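# jaso-tea-towels

Every tea towel my nan owned, typed up. I've got 164 rows in here so far and I'm still going, so treat this as a work in progress (the kitchen drawers at her place were deep, believe me).
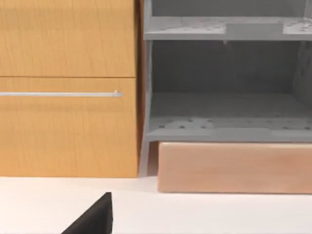

Chenxi Xie wrote in to say the "year" column is dodgy for anything with a calendar printed on it, as people bought them in October for the year after, and could I please split it into "year printed" and "year bought". Fair call! I've done that for the calendar ones. For the rest, "year_bought" is blank unless Nan pinned a note to it, and she pinned a lot of notes.

## What's in it

One CSV, `towels.csv`, one row per towel. Columns:

- `id` – the order I pulled them out, so it means nothing
- `year_printed`, `year_bought` – see above
- `town` – the place on the towel, spelt how the towel spells it
- `fibre` – linen, cotton, union, or `dunno`
- `colour_main` – my eyes, under my kitchen light, sorry
- `text` – every word on it, line breaks as slashes
- `recipe` – yes/no
- `stains` – free text, and I got carried away

About 70 are souvenir towels from country towns, mostly bakeries and big-thing tourist stops. Another 11 are school fundraiser ones where all the kids drew their own faces. I left the children's names out of `text` for those and put `[names]` instead. Please don't email asking for them, I won't budge on that one.

## Known problems

The Bultden Show towels turn up twice, once with the old crest and once with the new, and I haven't worked out which came first. Junhao Shao reckons the one with the ram is older. Junhao Xue reckons it isn't. I've left both as `unknown` until they sort it out between themselves.

Anything marked `dunno` under fibre has lost its tag. I tried the burn test on a loose thread from row 80 and got a smell and no answer, so I stopped.

Recipes are typed as printed, which includes a pavlova with no sugar in it. Don't make it.

## Using it

Go for your life. Credit "Nan's drawer, via Jaso" if you put it somewhere public. Zhuoran Shi made a lovely map of the towns from an earlier version, but the coordinates were hers and aren't in this repo.

If you've got a towel that matches a row and yours has a date on it, open an issue with the row id in the title. Photos of your own towels are welcome too, ironed or not.

Last tidied Thursday, April 2, 2020. Next up is the box of aprons from the laundry, which will get its own file.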